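Flornora 衣物整理数据集 说明文件

先打个招呼:这份 README 是我一边整理硬盘一边写的,想到哪儿写到哪儿,有错请直接提 issue!

数据是什么
双臂遥操作采集的衣物抓取和折叠片段,给模仿学习用的。目前放出来 4000 段,全部在 Hidton 的场地录制,每段包含头部视角、左右腕部视角,外加关节角和夹爪开合量。腕部相机离指尖很近,近处的布料纹理很清楚,远处就别太指望了。

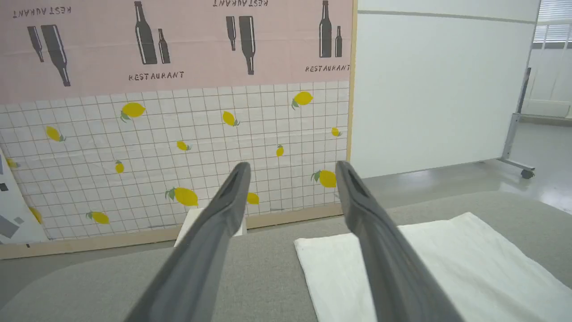 三路视频的时间戳已经对齐过一遍(用的是 Abernathy 脚本,放在 tools 目录里)。早期有 109 段对得不太好,我没删,在 meta 里标了 sync=poor,训练时建议先过滤掉,做鲁棒性测试倒是挺好玩的。

目录和标注
每段一个文件夹,里面是三个视频、一个动作文件和一句任务文本。动作标签分 11 类,比如“接近”“夹住”“提起”“摊平”。两只手分开标!我第一版偷懒只标了一条时间线,结果一只手在夹、另一只手张着等的时候,标签全乱了,后来只好重来。

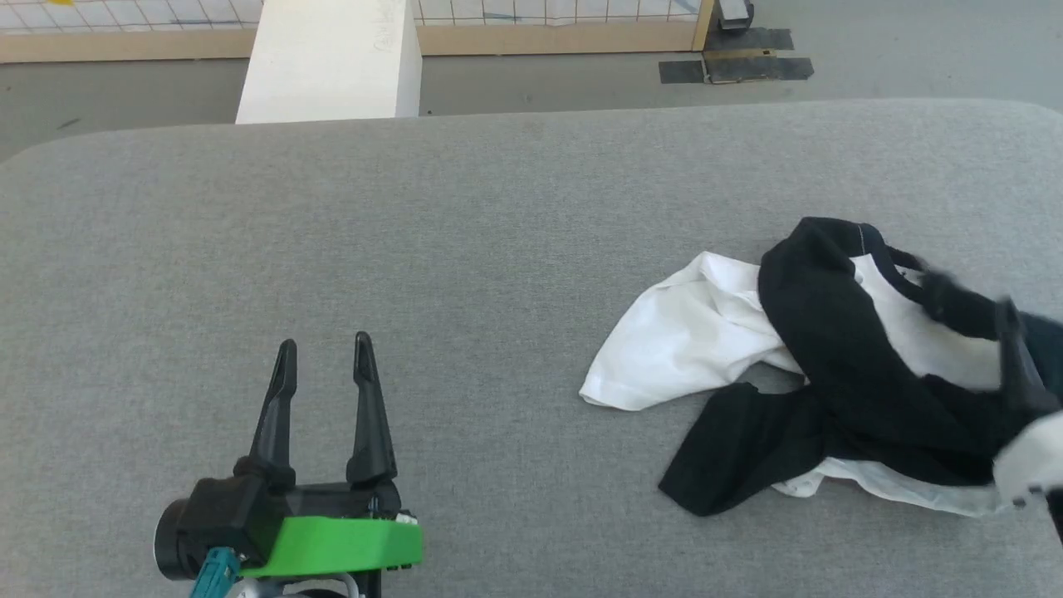

头部视角:左夹爪张开,右侧夹爪夹着黑色布料。

已知问题
背景是我最纠结的地方。我们用印花背景板来增加画面变化,可是换得不够勤,模型很容易把图案当成定位的依据。尤其是腕部视角,抬头就是粉色横条、RESTAURANT 字样和一堆黄柠檬,比灰色台面抢眼多了。所以划分验证集时请按背景分,别随机切,不然分数会虚高(我吃过这个亏)。

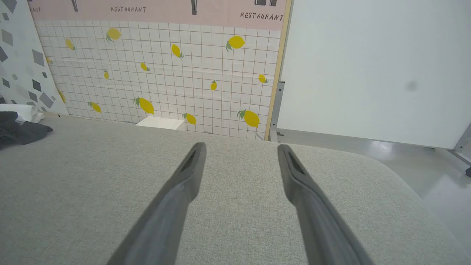 随机裁剪和颜色扰动我都试过,在 Zemeck 基线上裁剪更管用一点,不过裁得太狠会把指尖裁没。夹爪的两根手指都从画面底边伸进来,指尖停在中间附近,所以下半部分最好整块保留,上面随便切。配置文件里的默认值就是这么设的。

后续
12 月打算再补大约 200 段新背景的,深色衣物也会多录一些。下载脚本支持断点续传,校验失败就重跑一次,还不行再来找我。

最后更新:11月13日 星期三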